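Buying Questions, Answered by Me

How much should I set aside for a two-arm cell?
More than the arms cost! I'm Oldřich Procházka and I plan cells at Vonine. On our Clalterthorpe job the fixtures and cables ate 30 percent of the budget, and I'd only penciled in a sliver for them.

Can I try the job in simulation before I order?
Please do. I run mine in Flarkum first, grippers and all.

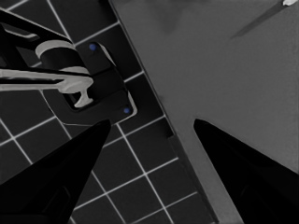 Budget for the hours too, mind you. Our last layout took 313 of them, mostly me moving a table back and forth (and then putting it right back where it started).

Do I need a second arm on day one?
Maybe not. If you're handling small gears and discs, price it both ways and leave floor space for the other one. 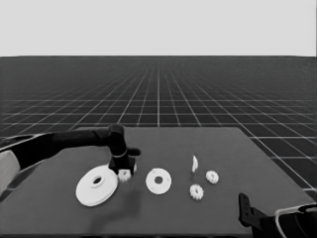 Category: Quotes and Delivery

How many quotes do you get?
Three, always with spare fingers listed on their own line.

When should I order?
Slaoui quoted us a lead time of 2 months, so for a June start I had the paperwork in by March.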